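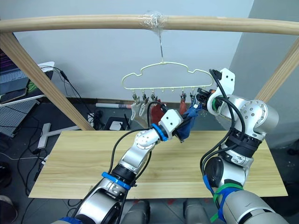
Re: [Drorgate-residents] Drying room, north block

From: Mehrangiz Dehghan
To: Drorgate residents list

Amirhossein Babaei wrote:

> Could someone tell me what was decided about the drying room?
> I missed the May meeting and the notice in the north block has
> gone. I have heard that we are getting dehumidifiers, and also
> that the room is being turned into bike storage. My flat has
> nowhere to hang washing except over the bath, so I would like
> to know before I buy a rack. Also, is the rota still running?
>
> Amirhossein, flat 22

Amirhossein, all,

The room stays a drying room. Bike storage was raised by two people and will come back in the autumn as a separate item, probably for the old bin store.

On the damp: Ehsan Abbasi got two quotes. Shirazi would fit one wall-mounted dehumidifier with a drain through the outside wall for £697. Varari would put in a larger fan on a timer for £360, using the present vent. We went with the dehumidifier. The fan is cheaper, but the last one pulled cold air in from the stairwell all winter and the towels took two days.

The money comes out of the laundry fund, which stood at just over £300 at the end of March, and the rest from general repairs. The charge per flat does not change this year. Liên Vi asked for the running cost to be metered separately, and Shirazi have said they can add a small meter for no extra charge. I will post the readings here every three months.

The rota is still running. Odd-numbered flats have the room in the mornings until 1 pm, even-numbered flats after that until 9 pm. If your things are not dry at the changeover, move them to the rail by the door and leave the main lines free. Small items should go on a peg hanger or an airer and not be draped along the pipes. The pipe lagging is coming off where socks have been pushed behind it, and I have a carrier bag of single ones in my hall if anybody is missing any.

Two things are still open. The first is the key. Hyun-seo Ko has the spare, and we need another cut, as the lock is an old Hanstead one and the kiosk by the station could not do it. If anyone knows a locksmith who keeps the blanks, please reply to the list.

The second is the window. It has been painted shut since before I moved in. Shirazi say it should stay closed while the dehumidifier is on, but I would still like it to open in case the machine breaks down. Ehsan thinks a morning with a scraper would do it. I can lend a stepladder.

Fitting should take one day and the room will be closed until 5 pm. I will send the day when I have it.

As for the rack, I would wait until the machine is in and see how you get on.

Mehrangiz
Flat 9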